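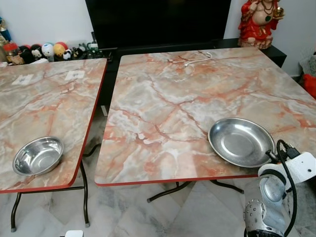 Open Day at the Vestness Testing Lab: What a Litigator Came Away With

Posted March 8, 2021

I go to these things with low expectations. A private forensic lab that invites lawyers in for the afternoon wants work from lawyers, and the sandwiches are priced into somebody's invoice down the line. Still, I have cross-examined enough toxicology witnesses to know that I learn more from standing next to the instruments than from reading another validation summary, so I signed up for the Vestness open day and drove out.

Sign-in took longer than it should have. We were asked for photo ID, which was glanced at, and then given visitor badges that opened nothing. The group was mostly defense attorneys, with a few paralegals and one insurance adjuster who left before the end.

Aba Darko, the client services manager, gave the welcome. It was a sales talk. She used the word "defensible" a lot. I wrote down one promise, that a routine blood panel goes out the door in 5 business days, and one exception, that anything needing confirmation by a second method does not. In my cases nearly everything needs confirmation by a second method. When I asked for the usual time on those, she said it depended on the request, and moved on to parking.

Evidence intake

The intake room was the best part of the tour, mainly because Issa Dabbas, who runs it, didn't seem to have been coached. He showed us how a sealed package is logged, weighed and assigned a number in Condska, the tracking software the lab switched to in December. Every hand-off gets a scan and a login. He was open about the old system, which was a paper form with initials on it, and about the fact that files opened under the old system are still in boxes.

That matters if you have a case straddling the switch. Ask for both records. Ask too whether anyone typed the paper entries into Condska after the fact, and under whose login. Dabbas said some had been, "for convenience." I would want that word explained on the stand.

Seals are checked by eye. A damaged seal is supposed to trigger a phone call and a note. I asked to see a blank version of the note and he went looking for one, and we were moved along before he came back.

The instrument room

Junpei Nagano, a senior analyst, walked us through a blood alcohol run and then a drug screen. He is a clear speaker and I would expect a jury to like him. The screening method covers 60 compounds, and a poster on the wall says so in large print. The poster does not say which ones. I asked about newer synthetic opioids and got a careful answer: a few are on the list, others can be added on request if a reference standard is available, and a report of "none detected" means none of the compounds on the list.

None of that is improper. Every lab has a scope. But I have read plenty of reports where that last point sits in a footnote, and plenty of settlement letters written by people who never got down that far. If the drug you suspect isn't on the panel, a clean result tells you very little, and it is your job to find out before the sample gets used up or thrown away. Vestness keeps samples for 90 days after the report unless somebody asks for longer in writing. Put it in your calendar.

The lab also has a newer instrument, sold by Betico, that was switched off during our visit. Nagano said it was still being validated. The brochure in my folder lists it under "current capabilities." I pointed this out and he said he didn't write the brochure, which I believe.

Questions and answers

Kumiko Oshima, the quality manager, took questions for what was meant to be half an hour and came to rather less. She confirmed that the lab had 4 corrective actions in its last audit cycle and declined to describe them without a subpoena. Fair enough, although it's useful to know they exist – I'd be sending the subpoena.

Misaki Uchida, a court reporter who covers a lot of expert depositions here, asked whether analysts could bring a compound glossary with them. She says she spends her evenings looking up spellings. Oshima said she liked the idea. That was the only firm-sounding yes of the afternoon, and it cost nothing.

Somebody brought up the Higuchi matter, where a retest by another lab didn't match the first result. Oshima said she couldn't comment on litigation. The room had plainly been waiting for that one, and the session wrapped up soon after.

Would I use them? For a plain alcohol case, probably. For a suspected overdose I would want the compound list, the validation file on any instrument used, and the full chain of custody in my hands before I paid a retainer. I asked for the compound list at the front desk on my way out and was told to send an email. I sent it that evening – no reply yet.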